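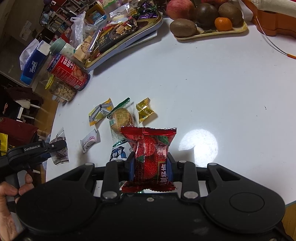

Snack sort, bench 2 - April

Purpose: to divide the mixed individually wrapped snacks into groups for the Gristthorpe hampers, and to agree the wording for the contents card.

The packets were tipped out on the white table and are being sorted by wrapper type. Categories in use at present:

Fruit. The red packet with the bayberries and green leaves on the front belongs in this group. The characters down the right side have not yet been translated, and the card should read "bayberry snack" until Mesfin Birhane has confirmed the proper name.

Biscuits. The long clear packets with the green printing go here. The round biscuit with the scalloped rim shows through the film, so any broken ones can be picked out without opening.

Sweets. Small gold wrappers. These slide about on the glossy top and should go straight into a lidded tub.

Unsorted. The clear packet with dark brown contents, and the yellow, grey and white wrapper with the orange-yellow ends. Neither is to be placed in a hamper before the ingredients have been read.

The Skundis delivery note gives 77 packets for this carton. The Feyisa carton is still sealed and will be entered separately.

Crimped ends: colleagues are asked not to fold these over to make a packet fit. Last month 43 packets were returned from Fledamach with split seams - all had been folded. Stand the packets upright along the side of the hamper instead.

Outstanding: translation of the red wrapper; allergen check on the unsorted group; more lidded tubs from stores.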